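Greifer findet Zahnrad auf der Unterlage nicht

Ditte Damgaard
15. Juni 2023
Hallo zusammen, ich bastle gerade in unserer Gemeinschaftswerkstatt an einem kleinen Greifarm, der Zahnräder aufnehmen und auf eine Achse stecken soll. Die Kamera sitzt am Handgelenk. Bei grauen Teilen klappt die Erkennung super, bei den blauen spinnt sie total! Liegt das am Licht oder doch an meinem Skript? Hab schon 3 Abende dran gesessen ...

Oluf Hafstein
Kauf dir ne bessere Kamera, fertig.

Elínborg Fogh
Tippe auf den Kontrast. Ich hatte den gleichen Ärger, blaues Zahnrad auf blauer Fläche, da verschwimmt dir oben glatt die Kante.
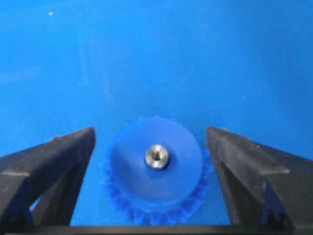
Ich such deshalb gar nicht mehr nach dem Umriss, sondern nach dem Metallstift in der Mitte, der glänzt nämlich schön hell. Belichtung runter (bei mir steht sie auf 700), dann den hellen Ring suchen und die Finger danach ausrichten. Oder du legst einfach was Weißes drunter, geht auch!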